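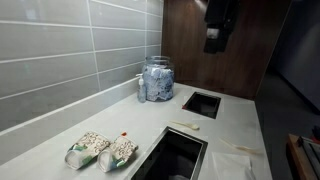 News from the Ollska Guesthouse, July

Dear guests and friends of the house,

The season has started well and we have more than 700 nights booked already, which is a good number for a small hotel like ours. Many of you wrote to ask what is new this year, so I will try to answer in one place.

The biggest change is breakfast. Until last summer we served it from 7.30 to 9.30, and the walkers were always unhappy with this, as the first bus to the upper valley leaves at 7.10. From this month the breakfast room opens at 6 in the morning. Between 6 and 7 there is bread, cheese, fruit, boiled eggs, coffee and tea. The warm dishes come at 7 as before, and we now keep them until 10. If you need to leave even earlier, please write your name on the paper at reception before 8 in the evening and Shu-fen Kong will prepare a bag for you. A bag has two sandwiches, one apple and a bottle of water. Please tell her if you do not eat meat.

Rice porridge is back on the menu. Li-hua Hsu took it away in spring to make place for pancakes, and we received so many letters about it that she has given up. The pancakes stay too, but only at weekends.

We have also a new arrangement for the walk to Drerard. The old path by the river is closed below the second bridge, where the bank has fallen in, and the district says it will not be repaired before the winter. The new way goes through the forest and reaches the viewpoint at 1,061 metres from the other side. It is longer by half an hour and quite steep at the beginning, so good shoes are necessary. Pak-hei Huang has drawn a map of it – you can take a copy from the box by the front door. He guides a group there twice a week when the weather permits. The price is 115 for each adult, to be paid together with the room, and children under 12 walk for free. Lunch at the Fung tea house is included, and you should bring your own rain jacket. The tea house does not take cards, in case you want to buy something extra.

Some of you remember the Omitz rooms in the garden building. Four of them are painted and have new mattresses and better curtains, and the morning light does not wake you any more. The last two rooms will be done in the autumn. In these two the shower is still the old one and the water needs a few minutes to become warm, therefore we give them at a lower price until the work is finished. Please ask for them if a simple room is enough for you.

A small request about the parking. The places next to the kitchen door are for deliveries until noon. Twice in the last weeks the vegetable van had to wait in the road, and our neighbours were not pleased. There is enough space behind the garden building, and the ground there is dry again.

For bookings in the autumn, write to Ching-wen Tai at reception. She answers in the afternoon, normally on the same day. Guests who stayed with us last year can keep the old price if they book before the end of August – just mention your last visit in the message.

With warm greetings,
Hoi-yan Yu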